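Bench rules, the short version

I promised I'd write up our bench rules after the last post got more replies than I know what to do with (thank you, and sorry if I still owe you one!). We don't have a proper standards document at Felcombe. What we have is two sides of paper taped inside a cupboard door, and it has grown a line every time one of us did something daft.

I did read the big safety documents first, and you should too if you're anywhere near an arm with any real weight behind it. But they won't tell you how to run an ordinary afternoon of picking up drinks cans, and that's where I got stuck when I started. So my rules are the dull daily ones – where your hands go, what stays on the table, what you write down and when.

The one I'd keep if I had to bin the rest is about the run sheet. Every attempt gets a line, good or bad, before the next one starts. No going back at teatime and filling in what you think happened. We've got 1,496 lines since we moved over from the Nemville unit and 935 of them are clean picks, and I trust that number only because the ugly ones are in there as well. I used to skip the silly failures, the ones where I'd obviously set something up wrong, and then I couldn't work out why my figures looked so much rosier than my mate's over in Cembridge. Well, that was why.

Cans are a good place to learn all this, by the way. They're cheap, they're all much the same shape, and you find out very quickly if your gripper is coming in at a bad angle beside the rim.
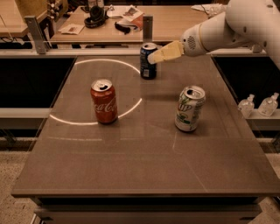
Hands, stops and the 20 second rule

Hands stay off the table while the arm is live. Even if it's hovering. Even if it's been hovering for ages and you're sure it's thinking. If you need to nudge a can, pause the arm, say "pausing" out loud, then reach in. Saying it feels ridiculous for the first week and then you stop noticing.

After a stop, wait 20 seconds before you restart, and use them to look at the table properly. I've caught more bad setups in that little gap than in any checklist.

Two people for anything new. One drives and one watches with a hand on the stop button, and the watcher isn't allowed to be on their phone (yes, this was me). Once a task has run cleanly for a full session you can do it on your own.

Speed changes get written on the sheet too, with the old value next to the new one. We had a whole Sowa session I couldn't compare with anything, all for the want of one number in a margin.

I'm still arguing with myself over whether opened cans should be logged separately from sealed ones. I lean towards yes, as the weight is so different, but it does mean another column and the sheet is already a squeeze. If you've tried it, leave me a comment!

Contact | © Bench Notes from Felcombe | Back to top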